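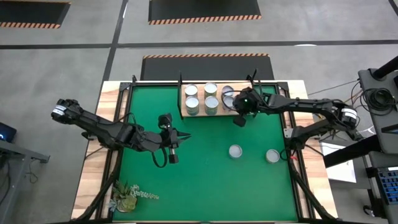

Cans with green labels on a low wooden shelf, with two more on the mat below it.

Shelf Order: How Canned Goods Should Be Stored at Home

By Aleksi Karppinen

Canned food is the least demanding item in a household pantry, and most households store it badly. The usual fault is depth. A standard kitchen cabinet is far deeper than a can is wide, so cans go in several rows back, and the rear rows stay where they are until someone moves house.

The Koivisto building in Fumside has 22 apartments, all fitted with the same narrow pantry closet. In June, residents were asked to empty theirs onto the floor and write down what came out. The combined list ran to 263 cans, of which 88 were past the date printed on the lid or base. Most of the expired cans came from the back half of a shelf. Soup and canned fruit made up the largest share.

A shallow shelf fixes most of this. Two rows is a practical limit: the front can is lifted out with one hand and the rear can is still visible by its lid. Three rows can work on a low shelf viewed from above. At eye level they do not, as the first row hides everything behind it.

Kister, which makes shelf inserts for older cabinets, sells a board 12 inches deep that sits on the existing shelf and raises the back of the cabinet. The smaller Nalura insert has no rear lip and is easier to wipe down. Either will carry a full load of cans if the cabinet shelf underneath is sound. Sagging particleboard should be replaced first.

Cans should be sorted by contents, then by date. Sorting by size looks neater and makes the shelf harder to use, because a tall can of tomatoes and a short can of tomatoes belong to the same meal. New cans go to the back. If the shelf is open on both sides, load from the left and take from the right.

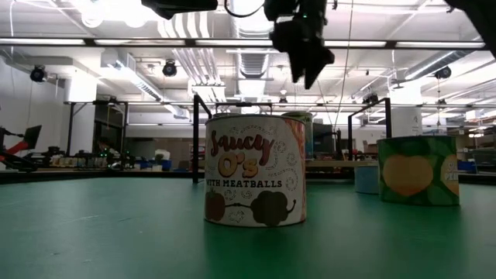

Labels deserve more attention than they get. A can turned a quarter of the way around shows an ingredient panel or a bar code, and the cook has to pick it up to identify it. Set each can with the product name facing out, and leave enough space between neighbors that one does not cover the name on the next. Large cans belong behind small ones. Where two products have labels of a similar color, put something else between them.

Dates are a separate matter. The print is small, often on the base, and sometimes embossed in metal where it cannot be read in poor light. Write the month and year on the lid in permanent marker when the groceries are unpacked. Lids are flat, take ink well and face up in storage.

Temperature and moisture do the rest. Keep cans off shelves above the stove and away from the pipe under the sink. Light rust that wipes off with a dry cloth is harmless. Deep rust, a swollen end or a dent across a seam means the can goes in the trash unopened.

A full check of a two-row shelf takes a few minutes and is best done before a shopping trip. Remove the front row, read the lids behind it, and bring forward anything due within the next two months. Wipe the board and let it dry before the cans go back.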